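Estate Planning Paralegal (full time), Ternley office

Wultalton is a small law practice that does wills, trusts, probate and very little else, and we're looking for a paralegal to join our Ternley office. If you like people, don't mind paper, and get a small thrill out of finding the missing page in a forty-year-old deed, please keep reading!

Who we are

We have two offices, one in Ternley and one in Won, and we share the work between them. Last year we opened 723 new client files. Most were ordinary families who wanted a will, a power of attorney and a health care directive done properly. The rest were probate matters, trust administrations, and a good handful of what we call "kitchen drawer" cases, where somebody has died and the family has turned up with a bag of unsorted papers and no idea what any of it means. (Those are my favorites, and I suspect they'd be yours too.)

The Ternley office takes up the second floor over the pharmacy at 112 Main Street. There's an elevator, a bus stop right outside, and free parking behind the building if you get in before 9 a.m. You'd have your own desk by the window and your own scanner, which people who've worked in law offices will understand is a big deal.

What you'd be doing

You'd work with three attorneys and one other paralegal, who has been doing this a long time and is very happy to share what she knows. Your days would be a mix of the following:

Sitting in on first meetings with clients, taking notes, and writing up the follow-up letter
Drafting wills, simple trusts and powers of attorney from our templates for an attorney to review
Preparing probate petitions, inventories and accountings, and filing them with the court
Calling banks, insurers and pension offices to track down accounts, and then calling them again
Checking beneficiary forms against what the will says, and flagging it when the two don't match
Setting up signing appointments, lining up witnesses, and acting as notary once you're commissioned
Keeping the vault index up to date

A word about the vault. We hold 1792 original wills, some of them going back to the founding of the practice, and every one has to be findable in a few minutes when a family calls. We're in the middle of moving the index from a card file to Zikeck, the document system we started using last July. The Won office has finished its share and Ternley is well under way. Whoever takes this job will have a real say in how the rest gets done, so if you have opinions about file naming, bring them along. 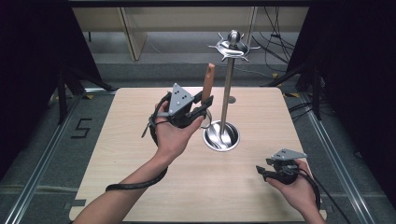

The part of the work that doesn't fit on a list is the talking. People come to us in the first weeks after a funeral, or right after a diagnosis, or when they've finally made up their minds about a brother they don't speak to. Some want to get it over with in twenty minutes. Some want to tell you about every person named in the will before they sign it. You'll need to be patient with both kinds, and you'll need to keep what you hear to yourself. We also see a lot of second marriages and blended families, and those conversations can get tense. An attorney is always in the room for the hard ones, but a calm person taking notes makes a bigger difference than you'd think.

What we're looking for

We need someone with a paralegal certificate or an associate degree, or else a couple of years working in a law office, bank trust department or court clerk's office. Probate experience would be great, but we've trained people from scratch before and we'd gladly do it again. You should write clear, plain letters, be comfortable on the phone, and be careful with names, dates and dollar amounts. A middle initial left off a deed can hold up a house sale for weeks.

You'll need to be a notary or be willing to become one (we pay the fees). A driver's license helps, as we do home and hospital visits for clients who can't get to us, but if you don't drive, tell us and we'll work something out. A second language would be very welcome in both offices.

Hours and benefits

The office is open from 8:30 a.m. to 5 p.m. with an hour for lunch, and we mean it about the hour. Evenings are rare. After your first 3 months you can work from home one day a week. We offer health and dental insurance, a retirement plan with a match, paid holidays, fifteen vacation days to start, and paid time for continuing education. We also close between Christmas and New Year's, and that doesn't come out of your vacation.

Pay depends on experience. We'll tell you the range in our first phone call, before you've given up any of your time to an interview. And yes, we'll do your own will and powers of attorney free of charge. We'd be embarrassed if you didn't have them!

How to apply

Send us a resume and a short letter. The letter matters more to us than the resume does, so please write it yourself and tell us why this kind of law interests you. If you've ever had to settle an estate in your own family and feel all right mentioning it, do, but there's no pressure at all to share anything private.

You can email both through the careers page on our website, mail them to the Ternley office, or drop them off at the front desk in either town. Please put "Ternley paralegal" on the envelope or in the subject line so they don't end up in the client mail.

We read applications as they come in and answer every one, usually within two weeks. The first step is a short phone call. After that we'll invite a few people to come in, meet everyone, and do a small drafting exercise with an open template and no trick parts. You'll have time for your own questions, and you'll get to see the vault.

We'd like the new person to start in September, though we'd wait a little for the right one. If you need any accommodation for the interview or the exercise, let us know in your letter or call the front desk.

Wultalton is an equal opportunity employer.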